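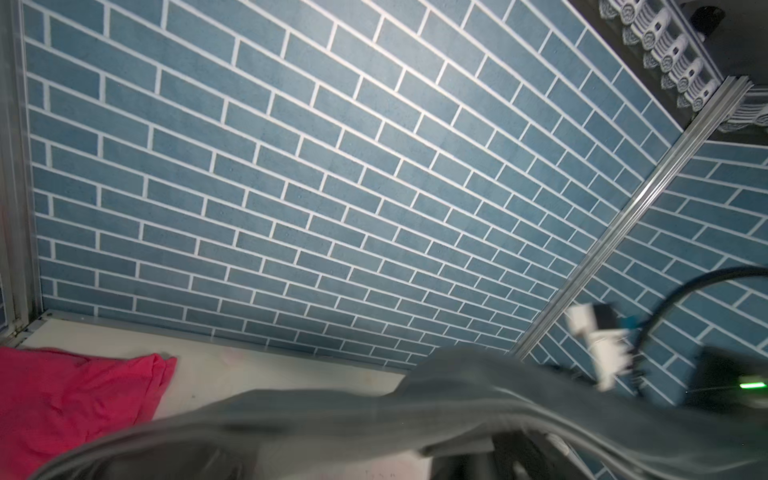 5. Cloths, backdrops and resting shapes

5.1 The bay

All sessions took place in one corner bay at the Quaye building. The bay has two walls that meet at a corner and a flat work surface at their foot. We wanted a setting with more going on in it than a bare white wall, since homes seldom offer one behind the laundry, and we also wanted a pattern regular enough that its effect on the eye could be described. A printed brick pattern met both needs. Real brick was considered early on and dropped on grounds of weight and dust.

The covering is printed in a muted blue-gray with thin white lines between the bricks. The color is not even. Each brick has a mottled, speckled look, so that a small patch of wall seen close up has some texture of its own. The second wall of the bay carries a brick pattern too, and a slotted aluminum rail runs along the corner where the two meet (Figure 2). The work surface is pale beige and plain. In choosing it we followed the advice of Efua Antwi, who had used a darker surface in her own folding work and found that the creases in dark cloths were lost against it.

The alternative covering, used for comparison, was a plain sheet in a blue-gray matched by eye to the bricks. It was hung over the printed wall with clips at the top and could be changed without moving anything on the work surface. We refer to the two conditions as "brick" and "plain" from here on.

Figure 2. The corner of the bay in the brick condition. A pink-red cloth lies crumpled on the beige surface at lower left, its upper edge raised into a folded peak.

5.2 The cloths

We used 5 cloths, all bought new and washed once before the first session. Four were square. The fifth was a narrow kitchen towel, included after Elikem Aidoo pointed out that most of the cloths in the household survey in Section 3 were longer than they were wide. The colors were pink-red, cream, mid-gray, dark green, and a blue chosen to be close to the wall. The set was not meant to be balanced. We wanted one cloth that would stand out against everything in the bay, one that would be hard to see against the surface, and one that would be hard to see against the wall, and the remaining two were there to fill the gaps between them.

The pink-red cloth deserves a separate note. It kept a crumpled shape well and would hold a raised fold where a softer cloth would have settled. The cream cloth did the opposite and tended to sink into a low, rounded heap with few sharp edges. We did not measure stiffness. A simple hanging test over the edge of a ruler put the pink-red cloth first and the cream cloth last, and we use only that order in what follows.

No cloth was ironed between trials. Each was shaken out by hand and laid flat for a short rest before it was used again. Washing was repeated in April, at the halfway point, and the order of the hanging test did not change.

5.3 Procedure

A trial began with the cloth being placed on the work surface in one of three ways: dropped from a fixed height, pushed together from its edges, or folded in half and then disturbed once. The resting shape was then recorded in a photograph taken from the front of the bay. The photographs were used for rating; they are separate from the general view in Figure 2, in which the cloth is only partly in view. There were 200 trials in all, split evenly between the brick and plain conditions.

The photographs were rated by 14 people who had no part in the sessions. Raters worked alone and at their own pace. For each photograph they were asked to mark the highest point of the cloth, to trace its outer edge, and to say whether any corner of the cloth could be found without lifting anything. They were also asked how sure they were of each answer, on a five-step scale. Ayana Gidey prepared the instructions and ran a short practice round with cloths that were not part of the main set. Photographs were shown in a different order to each rater.

The tracing step took longer than we had planned. Some raters followed every small dent in the edge and others drew a smooth line around the whole heap. We did not correct either habit. The comparison we care about is between conditions for the same rater, and a person who draws smooth lines will draw them against both walls.

5.4 Results

The high point of the cloth was easy to mark. Raters agreed closely with one another in both conditions, and the brick pattern made no difference that we could find for the pink-red, cream or dark green cloths. For the blue cloth the marks were more spread out in the brick condition. The trouble arose mostly where the peak of the cloth rose high enough to be seen against the wall. When the cloth lay low, with only the beige surface behind it, raters did as well as they did with the other colors.

Tracing gave a less even picture. The outline of the pink-red cloth was traced in much the same way by nearly everyone, as might be expected of a bright cloth on a pale surface. The cream cloth was the hardest to trace on its lower side, where its edge and its shadow ran together. This was true in both conditions, so we put it down to the surface and leave the wall out of it. The upper edge of the cream cloth was traced slightly better against the plain sheet, but the gain was small and came from a few raters.

Finding corners was hard everywhere. A crumpled cloth often has its corners turned under or buried in the heap, and a fold near the edge can look very much like one. Raters named a fold as a corner more often for the pink-red cloth than for the cream. We think the stiffness of the cloth is the likely cause, as its folds came to sharper points. The wall covering had no clear effect. One thing we did not expect was that raters were more sure of wrong corners than of right ones when the cloth was pink-red. The same was not seen with any other color.

The white lines in the brick print were singled out in the written comments. Several raters said that a line running close behind the cloth was at first taken for a hem or a crease. Yaw Darko went back to these photographs and found that the complaint held mainly for views in which the rows of bricks ran at a slant. Where the rows ran level, the lines were easier to tell apart from the cloth. We had set up the rating view to face the wall squarely, but small changes in camera position between sessions left a slant in some of them. We kept these photographs in the set and report them together with the others.

5.5 Limits of the setting

The bay is tidy compared with the rooms described in Section 3. Apart from the brick print it has little of the clutter found around a laundry pile, and each trial used a single cloth. Two cloths lying across each other would raise questions about edges that the present ratings cannot answer. The lighting was the ordinary room lighting and was left on throughout. It put bright highlights on the bare metal of the rail, which a few raters found distracting, although the rail was behind and to the side of the cloth in most photographs.

The color match between the brick print and the plain sheet was also only approximate. Nele Van Leeuwen compared the two under daylight and judged the sheet a little lighter. For the blue cloth this matters, and part of the difference reported above may come from the shade of the sheet and not from its lack of pattern. A second sheet in a darker shade has been ordered from Sestach and will be used when the towel trials are repeated. The other cloths differ enough in color from both coverings that we do not expect their results to change.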